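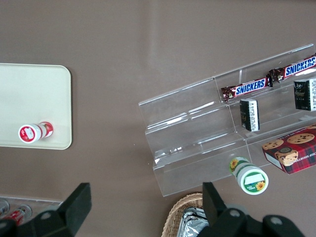
May 26, 2026

Since November I wanted to have one place for the small things which my guests always ask for. In our old apartment in Ralldale everything was in a drawer, and each time I had to search in it with two hands.

Now I bought a clear stand with three steps. My neighbor Tanner Bouchard told me that such stands are for shops, and maybe he is right, but I like to see what I have. The Snickers bars are on the top step, because my nephew looks there first. The small black boxes got the middle step. I tried them lying down before, but standing up they take less space.

For bottles I use a cream tray with a low rim. The red and white one does not want to stand in my bag, so at home I also let it lie on its side.

I paid 50 for the stand, with delivery. The lowest step has a cookie box, but it is the difficult one for me. I was thinking of tea bags, or the chewing gum which my sister brings from Windia. The clear plastic shows every fingerprint, so I wipe it in the evening with a soft cloth and a little water, no soap.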